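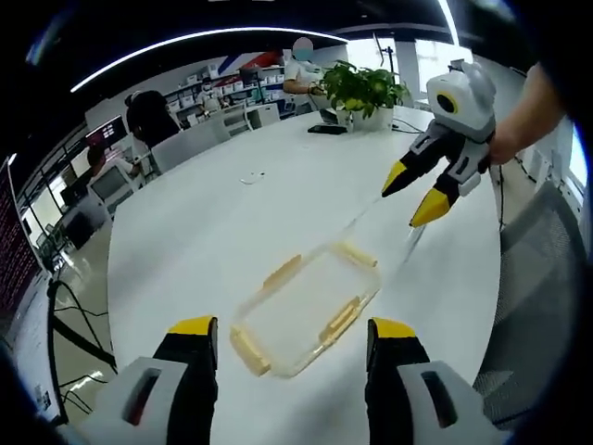 Doina Vidmar findet, ein Regelheft für Handgreifer sei ungefähr so nötig wie eine Bedienungsanleitung für Suppenlöffel. Das schrieb sie mir, als ich angekündigt hatte, dass ich mir das Praxisheft von Greltier vornehme, und ich gebe zu, ich war halb auf ihrer Seite. Zwei Finger, ein Griff, eine Kamera obendrauf, man nimmt etwas und legt es wieder hin. Was soll man da groß regeln?

Inzwischen habe ich das Heft von vorne bis hinten gelesen, mit dem Textmarker (und mit Kaffee, Seite 31 ist leider nicht mehr ganz sauber), und sehe das anders. Nicht in allem, dazu komme ich noch.

Kurz zum Gegenstand. »Greltier Praxisregeln für handgeführte Greifer« heißt das Ding, Ringbindung, 294 Seiten, dazu ein Satz Klappkarten für den Arbeitsplatz. Ich habe es selbst bezahlt. Es richtet sich an Leute, die mit Handgreifern Vorführungen für Roboter aufnehmen, also an Teams wie unseres. Eine Norm ist es nicht und will es auch nicht sein, das steht gleich im Vorwort. Wer Rechtssicherheit sucht, muss weiterhin in die richtigen Normen schauen und sich mit der eigenen Arbeitssicherheit zusammensetzen. Das Heft füllt die Lücke darunter: alles, was man im Alltag festlegen sollte und was bei uns bisher in drei Chatverläufen und auf einem Klebezettel stand.

Der Aufbau

Sechs Kapitel: Arbeitsplatz, Gerät, Person, Gegenstände, Ablauf, Daten. Die Reihenfolge gefällt mir, weil der Tisch zuerst kommt. Bei uns kam der Tisch immer zuletzt, und entsprechend sah es aus.

Im Tischkapitel steht der Satz, den ich inzwischen am häufigsten zitiere: Auf der Arbeitsfläche liegt, was zur Aufgabe gehört, und alles andere hat einen schriftlich festgelegten Platz. Klingt streng, ist aber klug formuliert! Es heißt eben nicht, dass die Fläche leer sein muss. Wer eine Pflanze auf dem Tisch haben will, darf sie haben, sie muss dann nur im Aufbauplan stehen. Bei Handys ist das Heft weniger gnädig, die gehören in die Tasche. Ich habe das am ersten Tag bei uns vorgelesen und in freundliche, komplett ungerührte Gesichter geschaut.

Kabel bekommen einen eigenen Abschnitt, und der ist richtig gut. Keine Schleifen auf Laufwegen, Zugentlastung am Gerät, und vor jeder Sitzung einmal den ganzen Bewegungsraum mit gestrecktem Arm abfahren, um zu merken, wo es zieht. Dauert keine Minute. Wir hatten im vergangenen Juli einen Greifer, der genau so vom Tisch gegangen ist, hängen geblieben, runter, Gehäuse gerissen. Seitdem lese ich Kabelkapitel mit anderen Augen.

Durchsichtige Sachen

Mein Lieblingsteil, und der Grund, warum ich das Heft überhaupt weiterempfehle. Im Kapitel über Gegenstände geht es mehrere Seiten lang um transparente Behälter. Wer so etwas schon mal aufgenommen hat, weiß, wovon ich rede: klare Box auf weißem Tisch, und im Video muss man raten, wo die Kante ist. Auf der Boxenseite schlägt das Heft vor, den Rand optisch kenntlich zu machen, aber einheitlich und dokumentiert, damit nicht jede Schicht etwas anderes draufmacht. Dann ist da noch die Regel, dass Behälter absichtlich in wechselnden Winkeln liegen sollen und die Ausgangslage vor jedem Durchgang aus einer Liste gezogen wird. Das hatten wir vorher nach Gefühl gemacht, und das Gefühl von Menschen ist leider, dass Boxen gerade liegen sollen.

Auch schön: der Hinweis zur Farbe der Fingerspitzen. Sie sollen sich vom Untergrund und vom Behälter abheben, und wenn man sie austauscht, dann immer am ganzen Greiferpaar. Sebastián Zúñiga hatte bei uns mal eine einzelne Spitze aus dem Ersatzteilfach in einem anderen Farbton montiert, und wir haben es erst beim Sichten gemerkt. War kein Drama, aber die Aufnahmen haben wir trotzdem aussortiert.

Zu zweit am Tisch

Sobald mehr als ein Greifer im Spiel ist, wird das Heft ernster, und zu Recht. Vor der Bewegung wird laut angesagt, wer zugreift. Die Finger des einen bleiben aus dem Schließbereich des anderen. Wer unterbrechen will, sagt »Halt«, und dann halten alle, ohne Rückfrage. Das steht groß auf einer der Klappkarten, die wir tatsächlich am Tisch liegen haben — im Aufbauplan vermerkt, bitte sehr.

Weniger überzeugt hat mich die Handschuhfrage. Greltier schreibt, man solle »geeignete« Handschuhe »erwägen«. Ja, was denn nun? Mit Handschuhen verliere ich am Abzug das Gefühl, ohne sie habe ich nach zwei Stunden eine rote Stelle am Zeigefinger. Da hätte ich mir eine klare Ansage gewünscht, oder wenigstens eine Tabelle: welche Aufgabe, welcher Handschuh, ja oder nein. Das Konkurrenzheft von Agbayani ist viel dünner und insgesamt schwächer, aber genau diese Tabelle hat es.

Pausen, Personen, Gesichter

Das Personenkapitel empfiehlt nach höchstens 200 Durchgängen einen Wechsel der Hand oder der Person. Ich fand das erst übervorsichtig, inzwischen wechseln wir noch früher. Der Arm wird ja nicht plötzlich müde, man wird schlampig, die Bewegungen werden kürzer und eckiger, und so etwas möchte man keinem Roboter beibringen.

Sehr ordentlich ist der Teil über Menschen im Hintergrund. Weitwinkelkameras sehen halt alles, den Kollegen am Schreibtisch, den Bildschirm an der Wand, die Besucherin im Flur. Das Heft verlangt drei Dinge: schriftliche Einwilligung aller, die sich im Raum aufhalten, Gesichter unkenntlich machen, bevor irgendwer außerhalb des Teams die Daten bekommt, und Bildschirminhalte vorab prüfen. Der letzte Punkt war uns komplett durchgerutscht. Man denkt an Gesichter und vergisst, dass in der Ecke vielleicht lesbar eine Kundenliste steht. Eine Mustereinwilligung liegt bei, auf Deutsch und Englisch, etwas hölzern formuliert, aber brauchbar.

Was nervt

Die Ringbindung! Nach etwa 2 Wochen auf dem Tisch hat sich bei mir das erste Blatt gelöst. Das Stichwortverzeichnis ist ein Witz, »Kabel« fehlt darin, obwohl es ja den tollen Kabelabschnitt gibt. Die Prüfliste für den Sitzungsbeginn hat viel zu viele Punkte, und was passiert mit zu langen Prüflisten? Sie werden am Ende in einem Rutsch abgehakt. Wir haben uns daraus eine eigene mit 6 Punkten gemacht: Kabelweg, Spitzen, Linse sauber, Tisch nach Plan, Einwilligungen da, Haltwort besprochen. Die hängt jetzt laminiert am Regal.

Und das Datenkapitel ist, vorsichtig gesagt, auf eine bestimmte Software zugeschnitten. Alle Beispiele laufen über Illow. Wer damit arbeitet, freut sich, wir nutzen Hinda und mussten die Benennungsregeln einmal komplett umbauen. Inhaltlich stimmt das meiste trotzdem: Gerätenummer und Spitzensatz in die Metadaten, misslungene Durchgänge behalten und kennzeichnen, nichts stillschweigend löschen. Über die misslungenen Durchgänge haben wir im Team länger gestritten. Ich bin fürs Behalten, Sebastián will den Speicherplatz zurück. Stand heute liegen sie noch da.

Lohnt es sich?

Für eine Einzelperson, die ab und zu etwas ausprobiert, eher nicht, da reichen die Klappkarten, die man auch getrennt bekommt. Für ein Team, in dem sich mehrere Leute einen Tisch und die Geräte teilen, würde ich es sofort wieder kaufen. Von mir gibt es vier von fünf Sternen, der fehlende geht je zur Hälfte an die Handschuhe und an die Bindung. Doina hat sich mein Exemplar übrigens ausgeliehen und das Tischkapitel kopiert. Zu den Suppenlöffeln hat sie sich seither nicht mehr geäußert — und das lose Blatt fehlt jetzt auch noch.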